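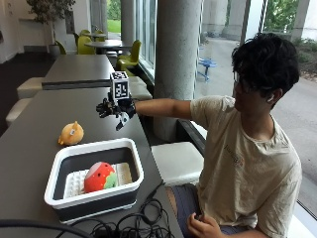

Start Lokales Wirtschaft Technik Termine

Plüsch-Erdbeere trifft Sensorhandschuh: Duvance öffnet das Labor

Duvance hat beim Tag der offenen Tür gezeigt, wie Roboter das Greifen lernen sollen: mit einem Menschen im Sensorhandschuh, einem faltbaren Becken und Stofftieren. Projektleiterin Kristýna Ďurica sprach von einem „großen Schritt für den Haushalt“. Wann ein Gerät zu kaufen sein wird und was es kostet, ließ sie offen. Für Juli ist ein zweiter Termin geplant.

Kommentare

otto_k: 15 Minuten zugeschaut, mein Enkel räumt schneller auf.

Latrice Iwasaki: Und wer zahlt das?

Zuletzt erschienen
Plalwood sucht Lehrlinge
Otano verschiebt Umzug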